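Please Print the Pin Numbers on the Board

2024-01-14

I have 19 dev boards in a drawer and I could tell you what maybe half of them do without looking anything up.

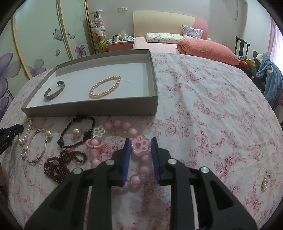
The rest all have the same problem, and it drives me up the wall: the silkscreen is useless. Either there's no text next to the pins at all, or it's on the bottom, where it does me no good once the thing is pushed into a breadboard. Who decided the bottom was a good place for labels? I'd love to watch that person wire up an I2C display.

My worst one is a little sensor board from Clandik. Nice board, really! The regulator is quiet, the sleep current is tiny, and it starts up every time. But the header says J1, and that's all it says. J1 of what? The pinout lives in a PDF, and the PDF shows the board from the back, so the first time I hooked it up I had power and ground swapped. The second time too, if you must know.

I complained about this to Eustaquio Magaña, who has laid out far more boards than I ever will, and he took the other side. His point was that space is tight and labels get squeezed out by parts (and customers do ask for smaller boards, and then buy them). Fine. I believe him. But then I look at the Skekov breakout I use for almost everything, and it's smaller than the Clandik one, and every pin has a name on top, in letters I can read without the magnifier. Somebody sat there nudging text around for an afternoon. I'd pay an extra dollar for that afternoon, gladly.

And while I'm at it, one name per pin, please. My old Varnedley board calls a pin A3 on the top, 20 in the library, and something else again in the schematic. I spent a whole evening in May toggling the wrong pin, convinced my code was broken. I rewrote the code twice. The code was fine from the start!

I know, I know, I could make a little paper overlay. I've made them. They fall off, or they go soft from flux, or I put one on the wrong board (yes, I did, and the LED driver did not enjoy it). Paper is a patch for something the factory could have printed in white ink along with everything else it was already printing.

So here's what I do now. Before I buy, I look at the top photo in the listing, and if I can't find ground by reading the board, I close the tab. I've skipped a couple of very tempting battery boards that way, and I still think about one of them. If they ever do a revision with proper labels I'll take three.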